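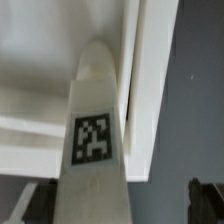 Conseils d'atelier : démontrer une tâche de rangement à un bras devant une étagère

Temps de lecture : 4 min
Dernière mise à jour : mai

Travailler au contact d'un meuble à tablettes pose des problèmes que l'on ne rencontre pas sur un plan de travail dégagé. Le doigt passe près des montants, la caméra de poignet voit surtout du blanc sur du blanc, et l'opérateur perd la profondeur au moment où il en a le plus besoin. Les notes qui suivent valent pour le guidage à la main comme pour la commande à distance. Elles ont été mises au point à l'atelier d'Urville sur une pince à deux doigts et un pupitre Direll.

1. Marqueur du doigt

Le marqueur carré noir et blanc collé sur la face du doigt sert à mesurer l'ouverture de la pince. Il doit rester entier dans la vue de poignet sur toute la course. Conserver la marge claire autour du motif : si l'on découpe au ras du cadre noir, la détection décroche dès que l'arrière-plan s'assombrit.

Une légère inclinaison du marqueur ne gêne pas la lecture, à condition qu'elle ne change plus après l'étalonnage. Un marqueur recollé impose un nouvel étalonnage, même si l'écart ne se voit pas à l'œil.

Imprimer sur papier mat. Les films brillants renvoient l'éclairage du plafond et effacent une partie des cases.

2. Nettoyage des doigts

Les doigts clairs prennent vite des traces grises sur la partie basse. Chiffon microfibre à peine humide, une goutte de liquide vaisselle, puis chiffon sec. Pas d'acétone ni d'alcool à proximité de l'adhésif. Essuyer en s'éloignant du marqueur.

Les éraflures superficielles peuvent rester. Une entaille sur l'arête qui touche l'objet se reprend au papier abrasif fin, doigt démonté.

3. Meuble

Fixer l'étagère au mur ou la lester avant la première prise. Un meuble qui recule de quelques millimètres à chaque contact rend les démonstrations incohérentes entre elles, et le défaut n'apparaît qu'à l'entraînement.

Pour les meubles blancs, un ruban de masquage coloré sur le chant des tablettes aide l'opérateur à distance. Le poser avant la série et ne plus y toucher. S'il est retiré en cours de route, ouvrir une nouvelle série.

Vérifier le dessous des tablettes hautes : vis saillantes, taquets, équerres. La pointe du doigt y accroche en remontée.

4. Éclairage

Lumière diffuse, constante, sans lampe orientée vers le meuble. Fermer les stores si la série dépasse une heure. Verrouiller l'exposition et la balance des blancs de la caméra de poignet, faute de quoi l'image change chaque fois qu'un panneau clair entre dans le champ.

Un léger flou en bout de doigt est acceptable. Un marqueur illisible ne l'est pas. En cas de doute, ralentir le geste avant de toucher aux réglages optiques.

5. Guidage à la main

Tenir le bras en amont du poignet, jamais par les doigts. L'effort exercé sur un doigt fausse la mesure d'ouverture et fatigue la vis de fixation. Se placer du côté opposé à la caméra pour que les mains et les manches n'entrent pas dans l'image.

Approcher la tablette de face, marquer un arrêt de 2 secondes avant l'entrée, puis avancer sans correction latérale. L'arrêt se repère facilement au découpage des séquences.

6. Commande à distance

Réduire l'échelle des mouvements d'un facteur 3 dès que le doigt longe un montant. Sur le pupitre Direll, le réglage se fait à la molette de gauche ; sur les anciennes manettes Pettigrew, il faut passer par le menu et donc interrompre l'enregistrement.

Garder un écart visible entre le doigt et le panneau. Lorsque la fente sombre qui les sépare disparaît de la vue de poignet, reculer et reprendre l'approche. Ne pas tenter de dégager la pince en l'ouvrant : le doigt pousserait contre le panneau.

7. Tri des séquences

Une série compte 14 démonstrations. Écarter celles où :

- le marqueur sort du champ pendant la prise ;
- le meuble a bougé ;
- l'opérateur s'y est repris à deux fois pour saisir l'objet, sauf si la reprise fait partie de la tâche ;
- l'enregistrement démarre bras déjà en mouvement.

Les contacts légers avec une tablette se conservent s'ils sont annotés. Le format Movadberg prévoit un champ « contact » ; le remplir le jour même.

8. Fin de séance

Ramener le bras en position de repos, pince entrouverte. Une pince laissée serrée marque les patins. Contrôler au doigt les coins du marqueur : un coin qui se soulève se remplace tout de suite. Ranger les planches de marqueurs à plat, dans une pochette, à l'abri du radiateur.

Noter dans le cahier l'échelle utilisée, la position du meuble par rapport au socle et la hauteur des tablettes, mesurée au chant supérieur.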